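Promumstead household skills project
Progress report to Hollenstein, February
Prepared by Veronika Leitner

1. Where we are

The short version is that we promised you 1,000 usable demonstrations of opening and closing doors, recorded by remote control, and have 800. The long version involves handles.

All of the recording so far has been done in simulation, with an operator steering the arm through the Jendis hand controller while watching a screen. We chose this over real doors on grounds of cost, and I stand by it. A simulated door can be hit very hard and reset with one key. Our operators have made full use of this.

In total we recorded 2,557 attempts. The 800 are what remained once we had thrown out the ones where the arm missed the handle, let go halfway or got the door open by leaning on it. The last group caused some debate. The door did open, after all, and most of us have done the same with shopping in both hands. But the task as written says "by the handle", so out they went.

2. The operators

We have trained 14 people on the controller. Everyone is slow for the first hour, then overconfident for the next two, and after that the recordings become worth keeping. I had budgeted half a day per person. It should have been a full one, and the revised plan says so.

The main complaint is depth. On a flat screen it is hard to judge how far the grip is from the handle, and people either stop short or arrive with some force. Moving the viewpoint lower and nearer the door edge helped more than the week we spent adjusting the controller. I would like that week back, but I do not expect Hollenstein to supply it.

3. Changes to the rooms

The first set of rooms was bare, and the skill learned from them was fine until we put any furniture in. We then had Fliketti build us rooms with more in them, and we are recording the second batch there. Their invoice came in as quoted, an event I mention because it has not happened elsewhere on this project.
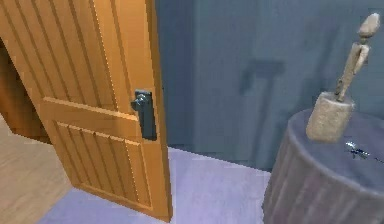

Figure 1. One of the simulated rooms: part-open door with dark handle, round table and wooden figure.

The door can start at different angles, so operators now practise closing from part-way as well as opening from shut. Closing is the easier of the two to show and the duller to record. We alternate them to keep people awake.

4. What is late

The missing 200 demonstrations, obviously. Also the written guide for operators, which exists as a draft and a large number of comments, several of them mine and at least two of them contradicting each other.

5. Next period

Finish the recording, train on the full set, and begin trials on the real door in our workshop. We ask that the remaining equipment money be moved to operator hours. The second controller can wait, and the first one still works if you hold the cable to the left.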